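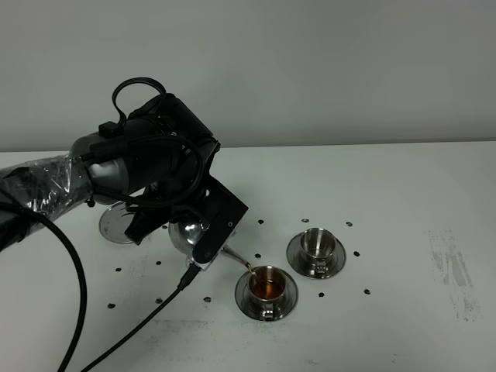 Kidach Stainless Steel Teapot

Item no. 482
In stock - ships in 2 business days

The Kidach is a round teapot in polished stainless steel, made for everyday use at home or in a small cafe. It holds enough for 6 small cups or four mugs. The lid lifts off completely, so you can get a hand inside to clean it.

The removable strainer basket sits under the lid and takes loose leaf or bags. Fine teas such as rooibos may let a few specks through. If you drink mostly rooibos, the Neteck fine mesh basket fits this pot and is sold separately.

Details
Material: stainless steel, polished outside, brushed inside
Strainer: stainless steel, removable
Dishwasher safe: yes, but see care notes
Stovetop: no
Warranty: 22 months

Care

Rinse the pot soon after use and dry it with a soft cloth. Water left to dry on the outside will leave spots. These come off with a little white vinegar on a damp cloth. Do not use steel wool or scouring powder on the polished side - the scratches are permanent.

Tea stains inside are harmless. To remove them, add two spoons of baking soda, fill with hot water and leave overnight.

The dishwasher will not damage the steel, but some tablets dull the shine over time. Wash by hand if you want to keep the finish.

What's in the box
Teapot with lid, strainer basket, care card. The cork trivet shown in the Vurnix catalog is not included.

Spare parts
Lids and baskets can be ordered one at a time. Lids for the older Barbu pot look similar but are slightly too wide and will not seat properly.

Customer reviews

Safta Radu
Pours well and doesn't drip down the spout. Gets hot on the outside, so keep a towel handy. Bought a second for my sister in December.

Aurel Căpraru
Good pot. Shows every fingerprint. Basket could be deeper, as it barely reaches the water if you only make one cup.

Page updated July 20, 2022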